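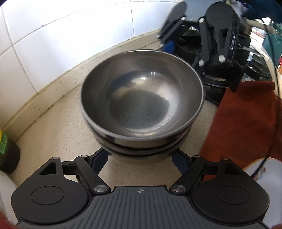 Fumirine hand-held gripper pair – pre-use inspection, kitchen trial
Site: Estley, test kitchen
Inspected by: Diễm Đồng
Second operator: Cường Mạch
Date: 14 May 2018
Kit status: on approval, not yet purchased

Answers are Yes, No or N/A. Anything marked No needs a comment before the kit goes back out.

1. Grippers

1.1 Linkage plates straight, no cracks at the cut-outs – Yes
1.2 Pivot pins seated on both sides – Yes
Comment: One pin on the second gripper turns with a fingernail. It doesn't lift out. Check again at the next inspection.
1.3 Finger tips fixed, no splits or lifting edges – Yes
1.4 Both finger tips meet when closed with nothing between them – No
Comment: Left tip on the first gripper may not line up exactly with the right. Still holds. Tùng Đỗ has asked Fumirine whether this can be adjusted or needs a new tip.
1.5 Round side pads clean – No
Comment: Dust specks on both. Wipe with a barely damp cloth, no spray.
1.6 Opens and closes fully without sticking – Yes

2. Work area

2.1 Worktop clear enough for two operators – Yes, just
Comment: Bottles and containers at the left should go back another hand's width. Dish rack parts behind the bowls are in reach of the second gripper when it points down.
2.2 Cloths kept off the working side – No
Comment: Red towel on the counter at the right. Fold and hang up before the next run.
2.3 Crockery moved out of the way – No
Comment: Plate left beside the gripper. Anything that can chip goes on the shelf first.
2.4 Wall and worktop joint clean – No
Comment: Grime along the bottom of the tiles. Not the supplier's problem, but it's a food area and has to be done.

3. Handling check, nested steel bowls

3.1 Stack of 3 gripped from low down, by the sides and underside – Yes
3.2 Second operator clear of the first gripper's linkages – Yes
3.3 Stack held level for the full count of 40 – Yes
Comment: Repeated with the tips wiped down first. Same result.
3.4 Operator's wrist comfortable at the end of the session – No
Comment: Cường says the weight is fine for short lifts but he was swapping hands by the end. Drudix sells a forearm strap that may fit. Lợi Lưu to find out.

4. Paperwork

4.1 Instruction sheet with the kit – Yes
4.2 Spare tips in the case – No
Comment: Listed but missing. Ask for them before we sign anything.

Outcome: may be used for light items, two trained operators only. Items 1.4 and 4.2 stay open. Next full inspection in August.

Copy to: Lợi Đồng, purchasing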